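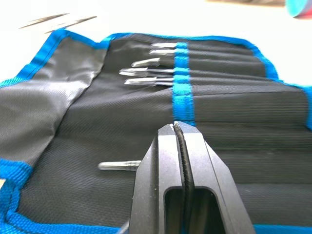 Oficina Partilhada Dunen — Núcleo de Automação

O núcleo informa que prossegue a montagem do braço Pritodeck, iniciada em February deste ano — perdão pelo atraso na divulgação. A bancada recebeu o estojo de pinças, de tecido preto debruado a azul, destinado ao trabalho nos conectores. O orçamento aprovado é de 300 euros e o projeto dispõe de 17 inscritos.

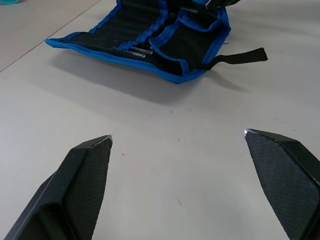 Quem pode inscrever-se na montagem?
Qualquer associado com a quota em dia, mediante pedido na receção da Dunen.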